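5.2 Thread snags behind the idle instrument

The failure we least expected, and the one that took up most of our June, had very little to do with the needle. We had built the Stumlow controller around the worry that a curved needle would slip or rotate in the jaws during a throw, and a good share of the earlier sections describes how we guarded against that. What caught us out was the thread. In long suturing runs the free length of thread drifts wherever it likes while both arms are busy, and every so often it ends up behind the wrist or the jaws of whichever instrument is waiting its turn. When the other arm then pulls a stitch through, the waiting arm acts as a hook, and the load goes straight into the tissue.

We logged 1384 throws over the whole study and recorded a snag in 13 of them. That is a small number, and we might well have let it pass as a nuisance if the consequences had been mild. In the worst case the controller read the extra resistance as ordinary friction in the tissue, kept on pulling, and tore out a stitch that had been tied two throws earlier. Ľubica Hájek, who was at the console for that run, hit the stop pedal before the monitor had raised any warning at all, and we are grateful to her both for the quick foot and for the very thorough notes she wrote afterward.

Figure 4 gives a fair idea of how crowded the field becomes once several stitches are in place. The right instrument has the needle near the central incision, with a small loop of thread arching over it, while the open left grasper holds nothing. The long strand running down and to the left passes behind the grasper's jaws. To a person who has sutured before, that strand is a reason to slow down and look twice. To our tracker, at the time, it was only a dark line among several other dark lines, and the stitch tails did not make its job any easier.

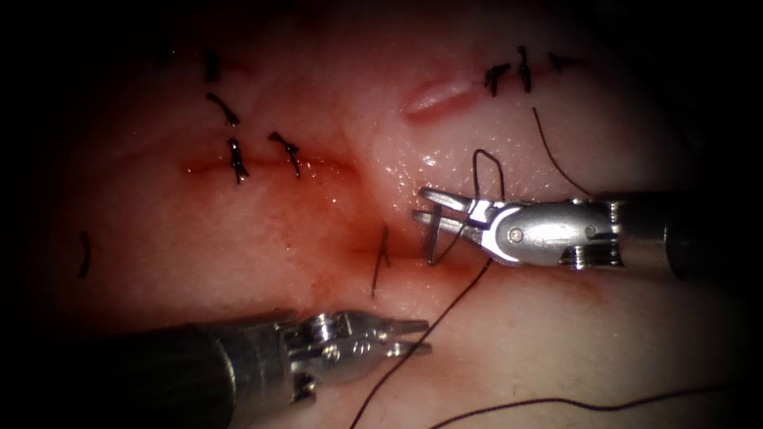 5.3 What the monitor missed, and what we changed

The tension monitor, which we had carried over from the Prosser bench with hardly any changes, compared the pulling force with a fixed limit of 2000 millinewtons. We had chosen that limit generously, so that the system would not stop at every small tug, and in hindsight we were far too pleased with how quiet it was. The force in the torn-stitch run never reached the limit. It climbed slowly and steadily, and a slow climb was precisely what we had told the monitor to ignore.

We made two changes. The first was to watch the direction of the pull as well as its size, so that a force pointing toward the idle instrument, and away from the last stitch, now pauses both arms. The second was a plain rule about waiting: the idle grasper backs away from the tissue with its jaws closed before the other arm begins to draw thread. The second change is by far the simpler one – a few lines in the task script – and we rather wish we had thought of it first.

With both changes in place we ran a further 606 throws at the Nusholm laboratory, counted separately from the main study. No stitch was torn out. The arms did pause more often than we would like, and several of those pauses came from harmless contact between the thread and an older stitch tail. The operators found this tiresome, and they told us so, but all of them preferred it to the earlier behavior.

One matter remains open. If the thread is already behind the jaws when the grasper backs away, the retreat itself can pull on the strand, and the present software handles this poorly. It pauses and asks the operator to clear the thread by hand control. We are testing a slower retreat that follows the strand, using the Ostus thread model from Section 3, but it still loses the thread wherever two strands cross, and we do not yet trust it without a person at the pedal.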